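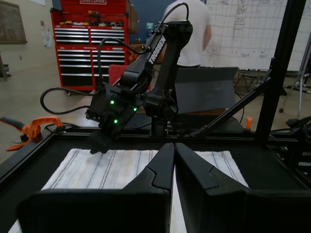 Towel task on the framed bench, TROSSEN arm at the far rail.

Jellier Towel Bench – bench kit for cloth handling trials

Can a machine fold your laundry yet? Partly. The Jellier kit is for labs, laundries and schools that want to find out how far along their own setup is. It is sold by Grindenmont as a set of cloths, a task book and a scoring sheet. Arms are not included.

What it tests
Flat towels are the easiest case and come first in the book. The arm has to pick up an edge, bring it over and let go without dragging the cloth. Later tasks start from a crumpled pile and are much harder.

In our own trials in August, 51 of 100 flat towels were folded to the standard in the book. From a pile it was 17. A person does either job faster, and we do not sell this kit as a way to replace one.

In the box
14 striped and plain towels
Task book, Mendonça edition
Scoring sheets
Two spare corner markers

You will need
A rigid bench or framed work surface
At least one arm with a gripper – two for the folding tasks
Clamps, if your frame is not bolted down

Care
Wash all towels once before first use. New cotton is stiff and gives different scores. Replace any towel with a frayed hem.

Ordering
Ships from our Cellard warehouse. Price list valid from 1 May 2019. Towels can be reordered separately.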